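Home Robotics Help > Rules and good practice

Floor clearing rules before a pick task: how strict are you?

Posted by puket_bench
Thread 2382

Writing up house rules for our group in Puketport. We run a mobile arm in furnished rooms, mostly bag and box handling at floor level. Right now the rule sheet says "clear the work area" and that's it. Everyone reads it different. One person moves everything out of the room, next person kicks a cable to the side and hits start.

What I need to know
- how far out from the target do you clear
- do cords count as obstacles or as a hazard of their own
- does anyone log the floor before a run, or only after something goes wrong

Corner we use a lot, bag against the wall, phone and cords to the right of it:

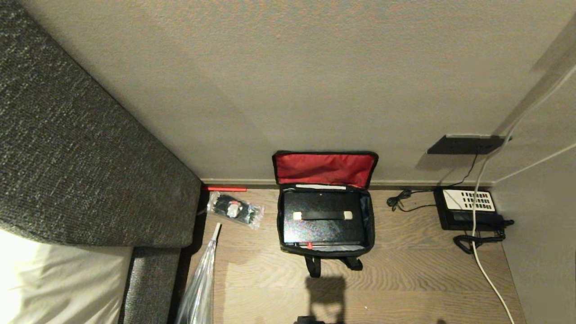
What our draft says now

Keep 2 feet open on each side of the target. Soft stuff (plastic, straps) can stay if the arm doesn't pass over it. Cords not mentioned at all, which is why I'm asking. Want this done before the March review so short answers are fine.

brirari_floor

Cords are their own line on the sheet. Don't lump them in with obstacles. An obstacle gets bumped, a cord gets snagged and pulls whatever is on the other end. That coiled one on the phone handset would bother me more than the phone itself. Same for the long white cable coming down the side wall, it goes right past where a base might want to turn.

What we do:
Anything that can be unplugged gets unplugged and lifted off the floor.
Anything that can't gets taped flat, full length, no loops.
If you can't do either, mark it as a no-go strip in the map and drive slower.

Strap loops go in the same group by the way. The bag handle lying out in front on the floor is a loop. Fold it in before you start unless grabbing the strap is the task.

Distance, I'd stop using a fixed number. Use the widest the elbow swings plus a margin. Your 2 feet might be plenty for the hand and way short for the upper arm.

gikstead_ops

Agree on cords. Disagree on soft stuff staying, clear plastic is the worst thing you can leave down. Shiny, depth camera gets junk off it, and wheels pick it up. Look at your left side next to the gray upholstery, you have a small bag and then a longer plastic piece. Both would be out of there under our rules.
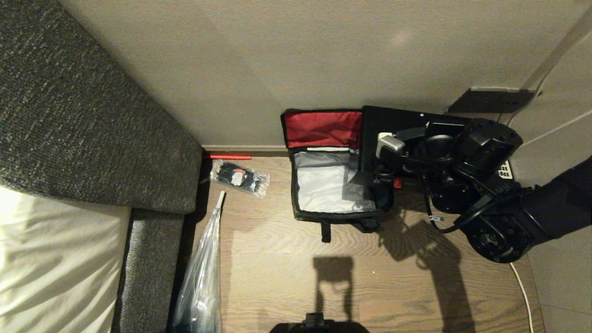

Arm at the black panel, plastic still on the floor to the left.

Case in point, the hand is working right by the wall and the rest of the arm takes up most of the right side. So whatever your rule is, write it for the arm and not the fingers.

Other things on our sheet, copy what you want:
Person on the stop button stays outside reach, standing, whole run. No sitting on the bed to watch.
Up to 3 retries on a grip then hands off and somebody looks. Pressing a flat thing into a wall over and over is how you wreck a wrist.
Check lighting for hard shadows on the target. Ours confused the old detector pretty bad.
One floor photo before, one after. Takes no time. We keep them in the McIntyre folder with the run sheet so its all in one place.

We got the photo rule after an argument over who left a charger out. Worth it just for that.

mapfirst

just use a smaller room

puket_bench

Thanks, taking the cord line and the elbow thing. Plastic too I guess, had it as harmless. Retry limit I have to ask about, some of our tests need more then that. Will post the new sheet when it's typed up.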